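Clearing and folding clothes on a tile summer mat
Jinlong Xu, 5/31/20

Work seated on the near side of the bed. The sheet stays on under the mat.

1. Lift dark pieces first. Take each one by an edge and raise it clear of the tiles. Do not drag it. 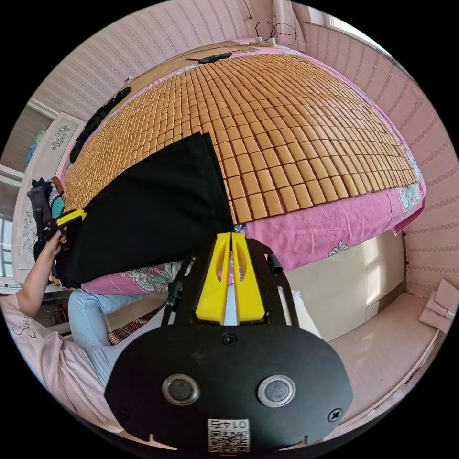

2. Sort at the side of the bed. Keep folded items and sweaters apart from the unfolded heap. Move any cables to the head end.

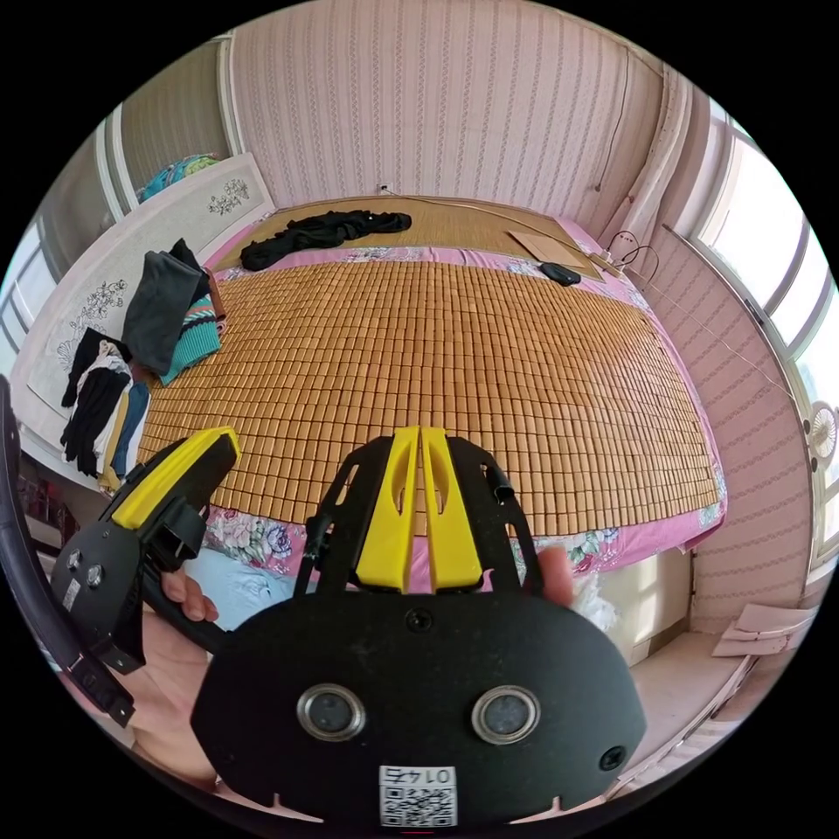 3. Hold the garment at the top and let it hang for 3 seconds. Tuck in loose strings.
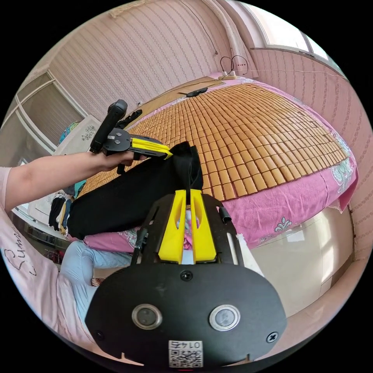 Lower the free end onto the mat, then smooth from the center outward. Make 2 folds lengthwise and one across. Thick knits get a single fold.

4. Check the tiles for lint. Slide bracelets up the wrist; beads can catch in the gaps.

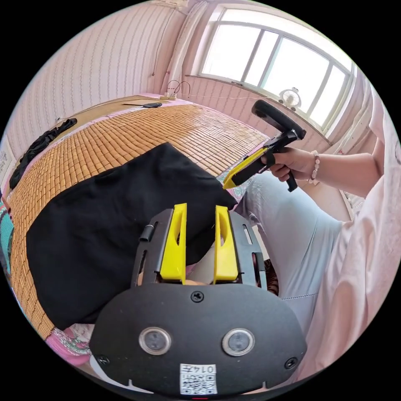 Storage
Stack by type. In August, air the mat before covering it again.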